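Paper repair, notebook of the bindery bench
July 7, 2021
Paste tests and the Grelar ledger

Started early to use the cool hours. Windows on the yard side open, door closed. I wanted to finish the paste question before touching the ledger again, as in March we lost a good week to a batch that went thin on us and I do not want to write the same page of excuses again.

The ledger is item 1338, the order book from Grelar, half leather, with the spine gone at the top and many torn corners. Dirk Van Wijk brought it back from the photography with a slip saying that the first gathering has come free. It was already hanging on one thread when it left, see my note in March, so no complaint from our side.

Paste

Wheat starch from the new bag (Van den Broek) against what was left of the old bag. Both soaked overnight in the same water, filtered, from the bottle and not from the tap. The old starch had settled in a hard cake at the bottom of the jar this morning and it took me a long time with the spatula to bring it up again. The new one came up easily.

Thin mix, one part starch to nine parts water, for the tissue linings. Cooked in the small pan on the low ring, stirring all the time. New starch turned glassy after 11 minutes and I kept it on for some more minutes until the spoon left a track. Old starch never became really glassy. It stayed a little milky and had a smell, very light, like wet cardboard. Elsa Isaksson smelled it also and said flour. In any case I am not using it for the ledger. It can go for the practice boards.

Both were left to cool with a film of water on top, and then pushed through the horsehair sieve. On this point Ward and I do not agree. He sieves once while it is still warm, and then once more before use. I sieve only cold, twice. When I sieve warm I get a skin afterwards and then the sieving was for nothing. Ward Michiels says my skin comes from the lid and not from the sieving. This is possible. Next time we should do half a batch each, with the same lid.

Test strips

Cut from the offcuts of the Firker paper, grain marked in pencil on the back. Half of the strips with the new paste, half with the old, and a few with the new paste let down to the thickness of milk. Joined with the usual overlap, pressed between blotters under the small weight until after lunch.

Result with new paste: flat, joint flexible, a slight shine at the edge where I was too generous.
Result with old paste: flat also, but the joint crackles when bent. One strip opened completely when I rolled it on the pencil.
Result with thinned paste: held better than I expected. The paper is a bit cockled on both sides of the joint. It needs a longer time in the press, or a drier brush.

I want to try the thinned one again with the brush wiped on the rim first. My brush was overloaded on at least the first strips, I could see it from the tide line. Please keep the strips in the envelope at the back of this book, Roos would like to see them before she orders anything.

Tissue

Toned sheets from last week are dry. The warm brown is too red for the ledger when it lies on the page, although it looked correct on the line. The greyer one is close. I put it on the foot of leaf 2, where the corner is missing, and from normal reading distance the eye goes over it without stopping. Under the lamp it is visible and I think it should be visible.

Tearing against the bone folder with a water line gives a good long fibre edge. With the needle it is quicker but I have more waste. Elsa tears with the needle very nicely, so she may do the long tears along the gutter and I will do the corners.

First gathering

Folds are weak but not broken through, except in the outer sheet. Plan is to guard the outer sheet with the grey tissue, let it dry under light weight, then sew the gathering back through the old holes. Thread must be thinner than the original or the swelling at the spine will not fit under the leather. I have asked Mieke for the linen thread she used on the account books, she thinks there is still a reel in the Hareo box. If it is not there we must order.

I found in the fold of the first gathering some crumbs of red sealing wax, and a dried leaf, quite complete. The leaf is now in a paper folder with the page number on it. I left the wax where it was sitting in the grain of the paper, and took out only the loose crumbs with the soft brush. The clerk's writing on these pages is iron gall and in the heavy strokes it is brown with a halo. No water near it, please. If someone must put tissue over a heavy stroke, use the remoistenable tissue and ask me first where the test piece is.

Leather

Not today. The leather at the head is powdery and leaves red on the fingers. Wash hands between spine and pages. I know I write this every time.

Laying out the bench

We spoke at coffee about how the bench is arranged. At the moment the paste stands anywhere and the wet brush ends up on the blotter. I would like that each person has one bowl standing on a wider plate, with a free piece of plate on the near side for the brush. Right-handed people put it to the right of the work and left-handed people to the left, so no arm goes over the page with a full brush. Water in something of a different shape, so it cannot be confused with the thin paste. Ward asks for a lid also. Then we must find lids. 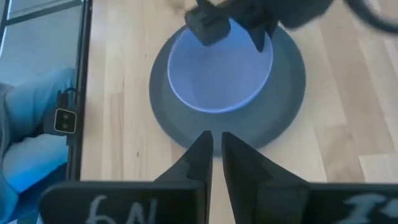
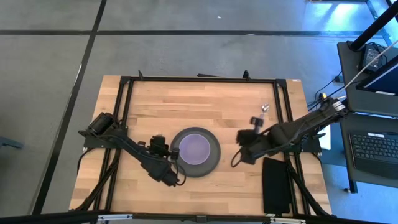
Round bowl on a wider grey plate, standing on the light wooden table.

Mieke Dierckx
Paper conservator, bindery bench

Afternoon, continued. The reel of thread was in the Hareo box, under the awls. It is a bit thicker than I remembered. I waxed one length and pulled it through a spare fold: it goes, with some resistance. I would still try a finer one if Roos Coppens is ordering.

The guard on the outer sheet is on and drying. I used the new paste, slightly let down, brush wiped. It went down well on the first half and then I had a bubble near the kettle stitch, which I lifted and laid again. Checked it before leaving, the edge is lying flat. Do not move the weight before tomorrow morning, please, even if you need it.

Washed the sieve in cold water only. There was old paste dried in the corner of the frame from someone's earlier batch, and this may be a part of our problem in March. I have now put the sieve on the hook by the window and not in the drawer.

To do:
Half batch each with Ward, same lid, warm and cold sieving.
Repeat the thinned strips with longer pressing.
Throw away the rest of the old starch, or write PRACTICE on the jar in large letters.
Ask Dirk if he has a photograph of the spine before the top came off.
More blotters, the thick ones. The thin ones leave their pattern on the tissue.
Elsa to start on the gutter tears when the first gathering is back in, not before.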